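The Bowl in the Microwave

By Heino Šimkus
31 October 2023

My aunt has asked me the same thing at every family dinner for years: when does the robot do the kitchen? I used to laugh it off. This year I gave her a real answer that went on through most of dessert, and I have been in a good mood about it ever since.

I am a fan, I should say. I run a small newsletter called Zondley for people who like following home automation, and I spent a good part of August reading and watching everything I could find on robot arms learning kitchen chores in simulation. A lot of it comes down to dull little jobs. Open the microwave. Move a bowl. Shut the door again. I find these jobs thrilling (my wife does not), and I think they tell us far more than any dancing machine does.

Take the stove, the thing every one of these arms has to work over or around.

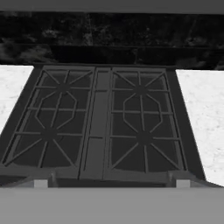 A simulated gas cooktop with its two large grates, marble counter on either side.

A person reaches across a stove without giving it a thought. An arm has to know where its own elbow is the whole way, and where the counter starts, and how far the hood or cabinet hangs down. Getting that right in software, over and over, at no cost in broken dishes, is a wonderful thing. You can run 2000 tries overnight and nobody has to sweep up!

The catch is that a kitchen keeps hiding things from the machine. Its own hand gets in the way of its view. It gets close to something dark and loses the edges. We do this too, of course, but we have a lifetime of feeling around in cupboards to fall back on.

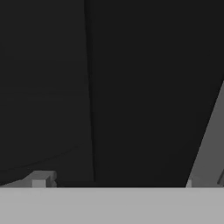 So can a robot clear up after dinner yet?
Parts of it, slowly, in a kitchen it has practiced in, with a person nearby.

I like that state of affairs much more than it may sound. A friend who works at Griken, where they pack small parts, told me the shop floor went through the same stage. First the machine could do one box. Then it could do one box when the box was crooked – and that second step took longer than the first, and mattered more.

Doors are my favorite test. A microwave door has to be pulled along an arc, so the hand must travel with it, and then the arm has to get itself out of the path it just made. Only after all that does the actual chore begin.

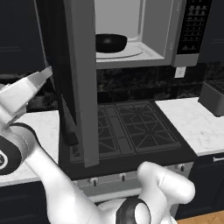
Then there is the bowl, which is round, smooth and quite happy to slide. Grip the rim too lightly and it tips. Come in at the wrong height and you push it to the back. I tried it at home with kitchen tongs and my eyes half closed, five times in a row, and I do not recommend it with soup. 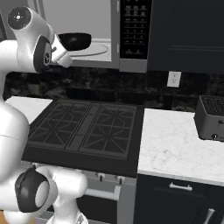 What I want next is mess. Give me a counter with mail on it and a sponge in the wrong place. Give me my aunt's kitchen in Skellthorpe, where the toaster moves every week and one drawer sticks. I would happily watch a slow arm fail in there for an afternoon, and I would come back the next week to see if it had gotten any better. My guess is that it would have, a little. She has already offered to make lunch.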